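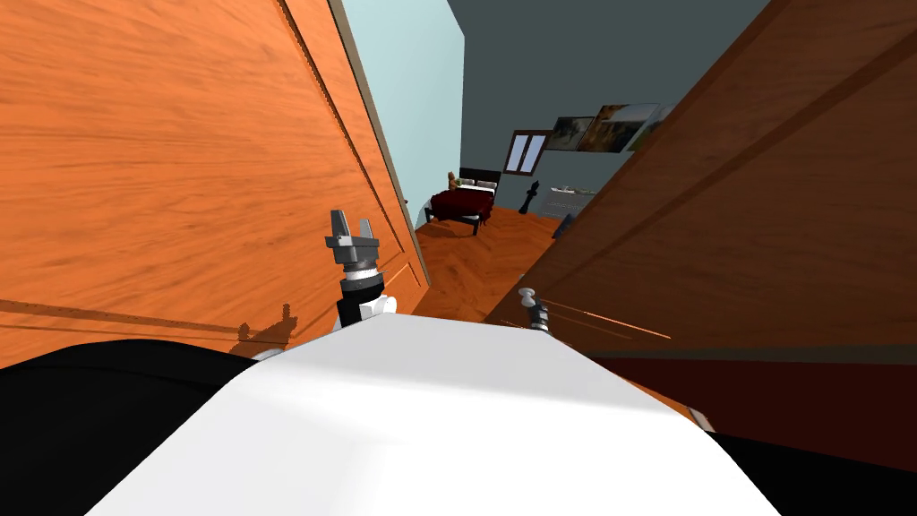

One reader of the previous release wrote in that the surname index treats Mc and Mac as separate families, which split a single household across two groups, and asked whether the source spelling could be kept alongside a standardized one. Both are now kept. The as-written form is in surname_src and the grouped form in surname_std.

Cakside Parish Extracts, release notes and field guide
Last revised 10/10/24

Contents

The file holds 3059 baptism entries and 2479 burial entries transcribed from the Cakside registers. Marriages are not included. They were extracted under a different scheme and will be issued separately, probably in January.

Files

baptisms.csv -- one row per child
burials.csv -- one row per burial
places.csv -- place names as written, with the standardized form
CHANGES.txt -- corrections by release

All files are UTF-8, comma separated, with a header row. Earlier releases used Latin-1, and accented names imported from those may need to be redone.

Fields

entry_id: stable between releases. Withdrawn numbers are not reused.
date_src: date as written, including double dating.
date_std: year-month-day. Unknown parts are left as 00.
surname_src, surname_std: see above.
father, mother: given names only. Blank means the register is blank. A question mark means the entry is there but could not be read.
place_id: key into places.csv.
note: marginal remarks, abbreviations not expanded.

Place names

Vendedero and Mousavi are both farm names in this parish and should not be matched to a gazetteer. Mousavi appears under four spellings, all mapped to one place_id. Plirkix was a mill settlement that changed parishes partway through the burial register -- its place_id is the same on both sides of the change, but the parish column differs.

Import

Most genealogy programs will take the CSV directly. Map date_src to a note or custom field and date_std to the event date. Programs that reject 00 as a day or month need those parts stripped first.

Known problems

More than 200 baptism entries have no mother's name.
Twins are given separate rows and are not linked.
Ages under one year in the burials are in the note field as text, e.g. "9 wks".
The colour codes used on the original index cards were not carried over.

Corrections

Send the entry_id, the field and the proposed reading. A page reference to the register is needed where the reading differs from the film copy.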